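4 Einlernen am Arbeitsplatz Frühstücksausgabe

Der Ablauf wird von den Beschäftigten der Küche selbst vorgeführt. Wer bisher Brot und Toast von Hand ausgegeben hat, führt künftig den Handgreifer und gibt die Aufnahmen frei. Dienstplan und Pausen ändern sich während der Einlernphase nicht.

4.1 Tisch vorbereiten

1. Brotkorb in die Tischmitte stellen, Teller links daneben.
2. Toaster hinten rechts aufstellen. Das Netzkabel nach rechts wegführen.
3. Reiskocher auf die linke Tischseite stellen.
4. Greiferfinger prüfen: Die orangefarbenen Auflagen müssen fest sitzen, die quadratischen Marker sauber und unverdeckt sein.

Hinweis: Bei zwei Handgreifern sprechen sich die Bediener vorher ab, wer am Korb und wer am Reiskocher arbeitet.
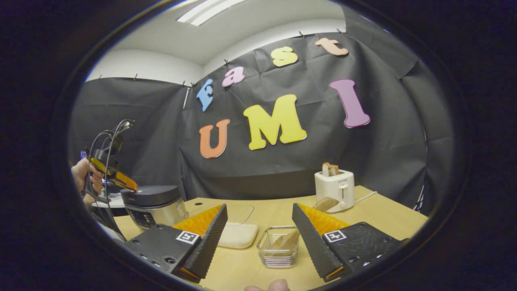 4.2 Vorführung aufnehmen

1. Aufnahme in der Jaltell-Konsole starten und 3 Sekunden warten.
2. Greifer von vorn an den Korb führen, eine Scheibe fassen und auf dem Teller ablegen.
3. Aufnahme beenden. Fehlversuche sofort löschen – sie lassen sich später nur einzeln aussortieren.
4. Nach 45 Minuten die Person am Greifer ablösen.

Für eine neue Aufgabe werden etwa 2.000 Vorführungen benötigt.

VORSICHT: Verbrennungsgefahr am Toaster und am Deckel des Reiskochers. Finger nicht zwischen die gezahnten Innenkanten des Greifers halten.

4.3 Übergabe an den Betrieb

1. Freigabe durch die Schichtleitung einholen (Standort Herka: Halima Ajayi).
2. In der ersten Woche bleibt eine eingewiesene Person am Tisch. Sie füllt Brot nach und hält die Anlage bei Störungen an.
3. Störungen ins Schichtbuch eintragen, mit Uhrzeit und Aufgabe.

Aufnahmen werden keiner Person zugeordnet und nicht zur Leistungskontrolle verwendet. Fragen dazu beantwortet Adelino Guerreiro.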